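Sourdough bench notes, Grilldale kitchen, February

Starter fed at 6:40 this morning, 1:4:4, and it had doubled by eleven. That is the fastest it has moved since we switched to the Kurkavard rye, and I am so pleased with it! It smells like yogurt and green apple again (last month it was all nail polish). Jar is on the second shelf next to the Bermúdez levain, so please read the lids before you scoop.

Batch 73 mixed at 11:20. Same formula as 72 except the water, which I pushed up to 78 percent. Autolyse 45 minutes, salt in after that, then four sets of folds half an hour apart. The dough felt like soup on the first fold and I nearly lost my nerve, but by the third it was holding a proper dome and pulling away from the tub clean. Lovely stuff — stretchy, a bit glossy, bubbles right under the skin.

Dough temperature at end of mix was 77 F. The kitchen was colder than I wanted, so I put the tub in the oven with just the light on. Do not preheat the oven without looking inside. I have put tape over the knob.

Total dough weight 3,953 grams, which gave nine loaves at 427 and a scrap of 110 that went into the pan for crackers. I like this size a lot. It fits the short baskets without climbing over the rim, and it is a good two-person loaf.

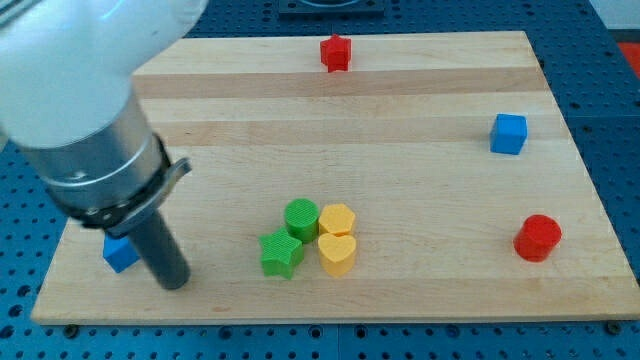

Shaping went better than last time. I used rice flour on the baskets and nothing at all on the bench, and the dough gripped just enough to get some tension into it. Seven rounds and two ovals. The ovals are a little lopsided because I was rushing to get the crackers out.

Split the batch for proofing:

Loaves 1 to 4: straight into the fridge, overnight.
Loaves 5 to 8: 40 minutes on the counter, then fridge.
Loaf 9: counter only, baked same day as the control.

Loaf 9 went in at 6:15 in the evening, 475 F with the lid on for 20 minutes, then 450 with the lid off for 22. Big ear, really dark along the edge, and it was crackling like mad on the rack. Crumb is more open than 72 but a touch gummy toward the base. I cut it after 33 minutes, far too early, so some of the gumminess is my own fault. Flavor is mild. Needs the cold night, I think.

Crackers: rolled thin, olive oil, flaky salt, caraway. Eleven minutes at 400. These are so good. I want to do a whole tray next time and try the Etell seed mix on half of them.

Things I want to sort out before batch 74:

The big scale drifts when it has been on for a while. It was reading 4 grams heavy by the time I got to the last loaf. Turn it off and on between jobs until there is a new battery in it.

We are down to one bag of the Kurkavard rye. The white flour is fine for another two weeks.

Try 76 percent water with a longer bulk, and see if the base crumb dries out while the top stays open.

Loaves 1 to 8 come out of the fridge at 7 in the morning. Oven on at 6:15 (take the tape off the knob first). Bake 1 and 5 together on the same stone, then 2 and 6 and so on, and write the times on the clipboard sheet.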